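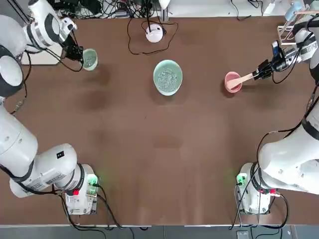

The beads got everywhere, so let's get that out of the way first. If you've visited the Pillwood lab this month and felt a crunch underfoot near the two-arm table, I'm sorry, that was us, and I'm still finding them in my shoes.

A few of you have asked what happened with Flatus in November (word travels fast around here, and one version going around had an arm flying off the table, which, no). Flatus is our tabletop project, the one where two arms share a kitchen-type job: hold the bowl, scoop the beads, move things between cups and bowls without making a mess. We like glassy beads for this. They roll, they're slippery, they're a pain to scoop, and they don't spoil if you leave them out over a holiday.

We were deep into a long block of runs, all going fine. On run 456 the left arm had closed on the rim of the big bowl and was starting to tilt it so the right arm could get in with the spatula. Then the left arm stopped dead. Its controller had thrown a joint fault, and when that happens the arm brakes and holds, exactly the way it should. The right arm kept going. It came in on its planned path, met a bowl that was not where the plan said it would be, and pushed. The bowl popped out of the left fingers, went over, and you can guess the rest.

I was at the keyboard. I saw the bowl start to move, reached over and hit the red button on the base closest to me, which was the left one. The left arm was already stopped! So I'd very confidently stopped a stopped arm, and the right one carried on scraping the spatula along the tabletop until its own force limit finally tripped. No one was hurt and the arms were fine. The spatula has a dent in it.

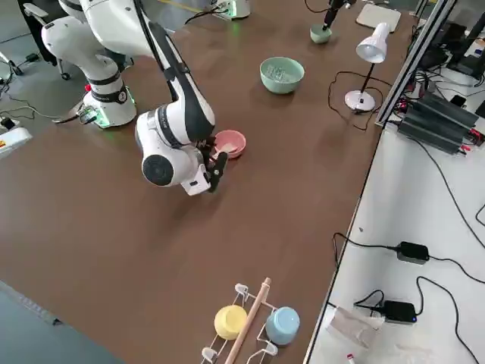 One gripper down in the pink bowl, the other above the green cup.

Here's the part I want everybody to read, including people who never come near our table. We had always talked about "the stop" as if there were one. We had two, one per arm, and the only thing joining them was the Porier software that runs both arms together. Porier listens for a fault from either side and tells the other side to hold. We tested that when we set up, it worked, we ticked the box and moved on with our lives.

What changed was a Porier update in the fall. The update itself was OK. But it reset a setting called peer timeout, which is how long one arm will go without hearing from the other before it gives up and holds. Ours had been set very short. After the update it was back to the default, 850 milliseconds. That sounds like nothing when you say it out loud. For an arm that's already moving toward a bowl, it's plenty of time to arrive.

On top of that, the fault message never made it across. When the left controller faulted it also dropped its connection for a moment, and the message saying "hey, I'm down" was sitting in the part that got dropped. So the right arm had to wait out the timeout, and then the connection came back just before the timeout ran out, and the clock started over. It was happily getting updates again from an arm that was braked, and nothing in our setup was checking whether those updates said "moving" or "faulted." We went through the log nine times before I believed it.

As for the joint fault that kicked the whole thing off, it was a loose cable. Of course it was. A connector had worked its way partly out, probably over weeks of the arm swinging back and forth with the cable tugging at it. We've seen intermittent warnings from that joint before and I'm embarrassed to say we cleared them and pressed on. The Parri gripper people had even mentioned strain relief to us when we first mounted their fingers, and I remember nodding. 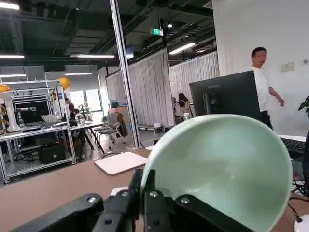 So what's different now? The biggest thing is that the stops are wired together. Hit the button on either base and both arms brake, with no software in the middle. We should have done it on day one, and if you have a two-arm setup of any kind I'd really like you to go and check yours this week. Don't check it by reading the manual. Start a slow motion on both arms with nothing on the table, press one button, and watch the other arm.

We also put the peer timeout back where we had it, and it now lives in a config file that gets compared at startup. If the value doesn't match, nothing moves. Annoying? Yes, it has already blocked me once, when I'd changed it for a test and forgotten. Fine by me.

Then there's the dull stuff. Cables on both arms get a tug check before the first run of the day. Warnings from a joint don't get cleared until somebody has written down what they were, even if the note is just "don't know, looked OK." And each arm now looks at the other one's state before it enters the shared space over the big bowl. That last piece is costing us a bit of speed and there's some grumbling about it (from me, mostly). We may be able to tighten it up once the new Porier release is out, but I'm not going to promise anything.

One question that came up at lunch: would a smarter policy have noticed the bowl wasn't tilting and backed off by itself? Maybe. I'd love that, and it's a fun thing to work on, but I don't want my fingers depending on it. The wired stop comes first and the clever stuff can sit on top.

Runs have started again, at reduced speed for now. We threw out the run that went wrong as training data but kept the full log, and it's in the shared Flatus folder if you'd like to look at it yourself. The interesting bit is near the end. If you spot something we missed, come by the table or drop me a note, and if you find a bead, there's a jar on the windowsill.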